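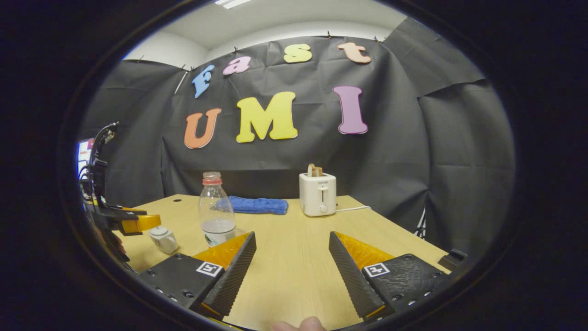

Foam letters on the dark backdrop, clips along the top.

Monday, March, after lunch

Third go at the Cha glaze and I'm finally getting somewhere! Mixed batch 301 with the Flurdale clay (the gritty stuff, not the Ilitz, we're out of Ilitz again) and let it sit 54 minutes before sieving. Way smoother than last time. Still a few lumps, so I ran it through twice and got it all over my good sleeves, of course.

Dipped 3 test tiles, one thin, one medium, one way too thick because I got chatty and lost track. They're on the top shelf of the Urero kiln, please don't move them! Planning to take it up to 806 and hold there, slow climb overnight. If anybody has the small sieve, I'd love it back before the next batch.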